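Search questions, tags, users

Painter's tape left adhesive on kraft paper table covering. How do I lift it without tearing?

Asked by Clem Ellery, 2019-08-17

Blue tape laid out in a grid over brown paper. I need to move the lines and keep the paper. The first strip took the top layer of fiber with it.

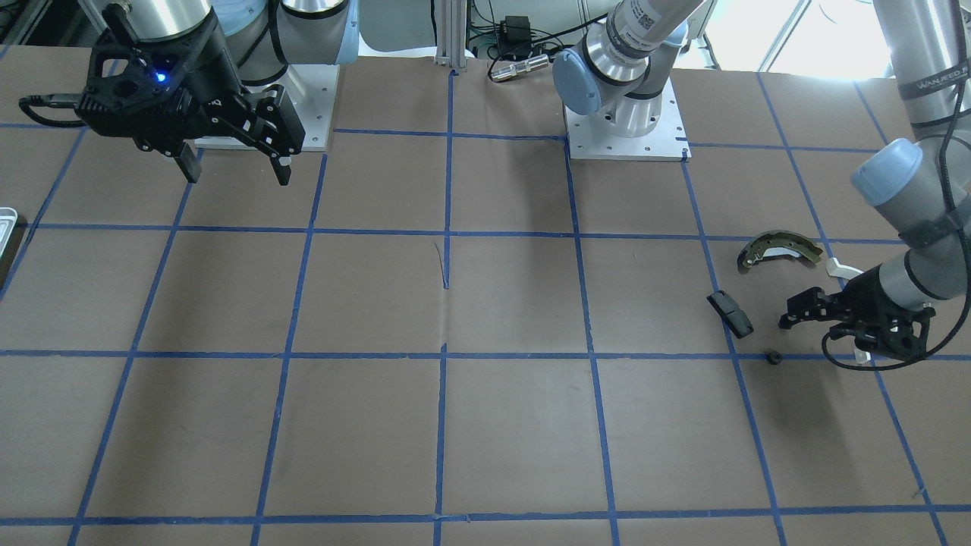
Bronwyn Rewi asked in reply how long the tape had been down and whether the paper was coated. Clem Ellery answered: since April, uncoated, 27 lb stock from Sutcliffe.

2 answers

Liette MacPherson
Painter's tape is rated for a fixed number of days on paint and glass. Uncoated kraft is a different surface. The adhesive flows into the fiber over time and the bond ends up stronger than the paper. Procedure:
Set a hair dryer to low and warm 6 inches of tape at a time. Too much heat makes the adhesive run.
Fold the tape back on itself, nearly flat, and pull slowly along the strip. Pulling straight up is what lifts the fiber.
At a crossing, take the upper strip first.
Residue: dab with a crepe rubber block. Do not use solvent, it leaves a translucent stain and the next tape will not hold there.
I tested this on scrap at 85 F and at 165 F surface temperature. The lower one left some adhesive behind. The higher one smeared. I settled on 149 F.

Aroha Goodwin
Just replace the paper. A roll is cheap. Or draw the lines in pencil.

Comments

Clem Ellery: Low angle and heat worked on all but two strips. Pencil doesn't show up well enough for me.

Anahera Faulkner: Does the 149 F figure apply to Tastard tape? Mine is thinner.

Liette MacPherson: Not tested. Start lower and try a corner.

Search this site Go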